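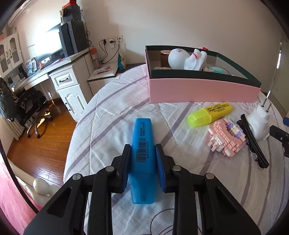

The Illulwood duvet cover is a plain-weave cotton cover for year-round use, sold in single, double and queen sizes. It is cut from one width of cloth front and back, so there is no center seam in any size. Printed patterns are reactive-dyed before the cover is sewn. On pale designs, such as a white and light gray ground with diagonal lavender-gray stripes, anything set down on the bed stands out at once, and so do marks: highlighter ink of the kind found in the blue and yellow pens on the duvet shown should be treated before the cover goes into the machine. See Stain treatment.

Construction

The cover closes at the foot with a hidden zipper. The zipper stops 4 inches short of each side seam, which keeps the slider clear of the corners. Side seams are double-stitched and bound. Each inside corner has a pair of cotton ties, and the queen size has an extra pair halfway along each side. Ties are sewn into the seam allowance and can be replaced if torn; order part set Flornton F.

Fabric

Cotton, 100 percent. Yarn is combed. The cloth is washed once before cutting, and further shrinkage is almost 4 percent in length and less in width. Choose the cover size that matches the insert. An oversize insert will bunch at the head end.

Fit with other items

The ties match the loops on all Sturnmont inserts. Inserts without loops may be used, but the corners will shift. The Lương pillowcase is cut from the same cloth and dyed in the same lots. Lot numbers are printed on the care label next to the side seam. For the closest color match, order cover and pillowcases together.

Washing

Close the zipper and turn the cover inside out. Wash warm with like colors. Do not use chlorine bleach or softener. Tumble dry low and remove while slightly damp. Iron on the reverse side, medium heat. Do not iron over the zipper.

Stain treatment

Water-based inks: blot, rinse from the back of the cloth with cold water, then apply liquid detergent and leave for 7 minutes. Repeat before washing if color remains. Oil-based marks need a solvent cleaner; test on the inside hem first. Heat sets most inks, so do not tumble dry until the mark is gone.

Packing and supply

Folded flat in a cloth bag made from offcuts. Trade cartons hold 6 covers of one size and one pattern. Orders of 600 or more can be supplied with a customer's own care label. The next dye lot of the striped pattern ships in April.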